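Is the Capsule Wardrobe Subscription Worth It? A Talk With Someone Who Quit

Brynhildur Bjarnason kept a spreadsheet of her clothes for two years. She paid a service called Villeo to tell her what to wear out of it, and in June she stopped paying. I have been suspicious of these services since the first one landed in my inbox, so I went looking for a person who had given one a fair try.
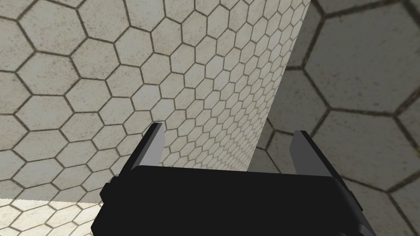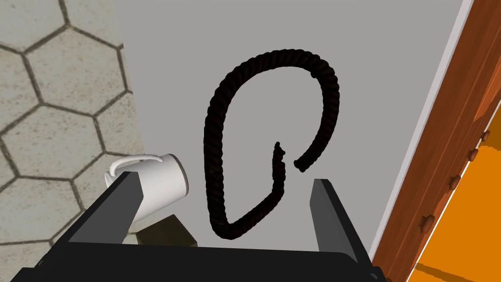 "I wasn't fooled," she said, before I had finished my first question. "I knew what I was buying. I thought I owned too much and I wanted somebody to make me stop."

The pitch goes like this. You enter every item you own, the app sorts them, and a stylist picks 40 pieces for the season. The rest goes in a box. Bjarnason entered 379 items, a number she still sounds a little embarrassed by, though it included socks.

I asked what the stylist did that she could not have done with an afternoon and a bed to pile things on.

"She was polite about it," Bjarnason said. "My sister wouldn't have been."

The first season went well, by her account. Getting dressed was quick and she bought almost nothing. Then the suggestions began. Villeo would report a gap in her wardrobe, and the gap could be filled by a coat from a label called Gurari, or a pair of trousers from the same place. I asked whether the company earned money on those sales. She assumed so. She had never found it written down anywhere she could read without a magnifying glass.

"I bought 11 things to fill gaps," she said. "I still wear the coat. It's a good coat."

That is the part I have trouble with. A service that promises fewer clothes, and then sells you clothes, has an odd idea of its job. I put this to Dagný Hauksdóttir, who worked as a stylist for a rival, Stistik, before going back to doing alterations at the Vigfúsdóttir shop. She was less bothered than I was.

"People like to buy things," she said. "If they pay to be told no, they want a yes once in a while. We all knew that."

Did her clients end up owning less? She thought about it for a while. Some did, for a year. She doubted anyone at Stistik had checked after that, and she had never been asked to.

What she sees now, at the alterations counter, is people bringing in the trousers they were going to give away. A new waistband costs less than a few months of advice. She would say that, of course, as she charges for waistbands, and when I pointed this out she agreed.

Bjarnason has opened the box since June. About half of it went back in the closet. She deleted the app but kept the spreadsheet, and she has not updated it.

"I don't want to know the number," she said.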